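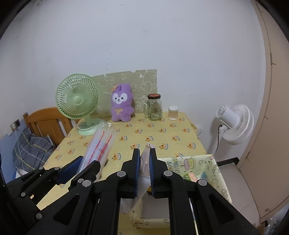

Folien seien immer noch der schwierigste Fall, meint Kalliopi Radonjić. Eine Tasse verzeihe einem Greifer vieles, ein dünner Beutel fast nichts: Er gibt nach, rutscht, legt sich in Falten und sieht für die Kamera bei jedem Versuch anders aus.

Bei Drellmont in Rikau werden deshalb zwei Fingersätze gegeneinander getestet. Beide sitzen auf demselben Handgreifer, der von Hand geführt wird und die Bewegung aufzeichnet. Der erste Satz trägt weiche Gummipolster, der zweite, intern Serkura genannt, eine härtere Auflage mit feinen Rillen. Geübt wird am gedeckten Geburtstagstisch, mit zerknitterten Plastikbeuteln und langen Klarsichtpackungen.

Bis Dezember kamen 1.083 Griffe zusammen. Die weichen Polster halten den Beutel ruhiger, brauchen aber mehr Weg beim Schließen - bei flach liegender Folie greifen sie oft daneben. Serkura fasst die Kante besser, verliert sie beim Anheben aber häufiger. Ein Fingerwechsel dauert bis zu 8 Minuten, weil die Kamera danach neu kalibriert werden muss.

Entschieden ist noch nichts. Als Nächstes sollen beide Sätze an einem fest montierten Arm laufen, mit denselben Beuteln und gleicher Schließkraft.

Rubrik: Robotik & Handhabung
Kontakt | Impressum | Nach oben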